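第4章 办公区低柜与档案盒的收纳管理

本章讨论开放式办公区内低柜的选用、柜门五金的检查以及活页夹与档案盒的摆放。读者应已掌握第3章中文件分类与编号的方法。学完本章后，应能独立编制一个工位组的柜内存放清单，并按清单完成上架与复核。
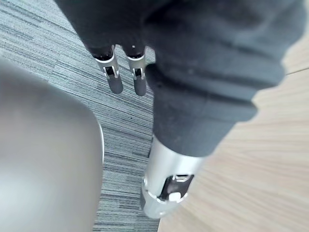 娜希德·贾托伊（Naheed Jatoi）

4.1 低柜在办公区中的位置

低柜一般沿工位成排布置，柜顶高度接近或低于桌面，兼作临时置物面。地面铺设地毯时，柜体底部与毯面之间的间隙应在安装阶段调平，否则柜门开启时下沿会摩擦毯面，铰链长期受侧向力后发生松动。块状地毯与满铺地毯的绒高不同，调平应在地面铺设完成后进行。

本章数据取自Trarnley办公楼的存放调查。调查涉及低柜265组，登记活页夹与档案盒共2,929件，其中376件缺少书脊标签，38件存放位置与清单不符。缺签件的处理见4.4节。

4.2 柜体构造

双门低柜由侧板、底板、顶板、中层搁板和两扇平开门组成。搁板将柜内分为上下两层，上层存放常用卷册，下层存放备用件或整批待归档材料。门板与侧板以金属铰链连接，每扇门通常设上下两只。检查铰链时，将门开至最大角度，依次确认：
铰链臂与侧板的固定螺钉无松动；
门板内面平整，无翘曲；
门板上的碰片与柜体一侧的配件对正；
锁具转动顺畅，钥匙编号与登记表一致。

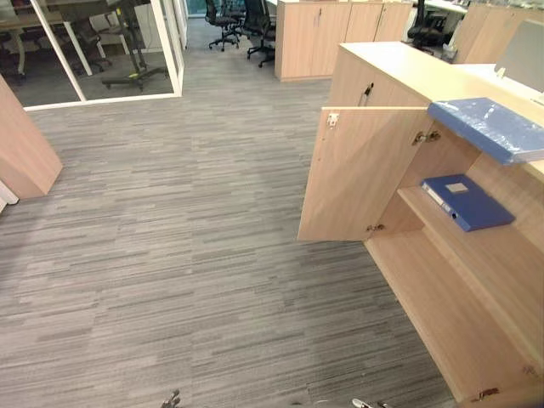
图4-1 开启的低柜及相邻闭合柜：搁板上平放蓝色活页夹，柜顶另有一件覆透明塑料膜

4.3 平放与立放

活页夹有立放与平放两种方式。立放便于抽取，书脊指孔朝外；卷册数量不足以填满一层时，须加书立，以免倾倒后夹环变形。平放适用于数量较少或纸张未装满的情形，书脊标签朝向柜门一侧，叠放不宜过高。

带塑料膜的新件在启用前不拆膜。拆膜后应先贴书脊标签，再登记，最后上架。柜顶只作周转，物件不应伸出柜体前沿，当日工作结束前移入柜内。

4.4 缺签件的处理

缺签件按下列顺序处理：先查封面标签；封面亦无标识的，查首页目录；仍无法判定的，移入待查格，由清单编制人与使用部门共同确认。补签后须更新清单版本号，旧版清单保留至下一次复核结束。

习用术语“上架”在本章中指卷册放入指定搁板并完成登记，仅放入柜内而未登记的，视为暂存。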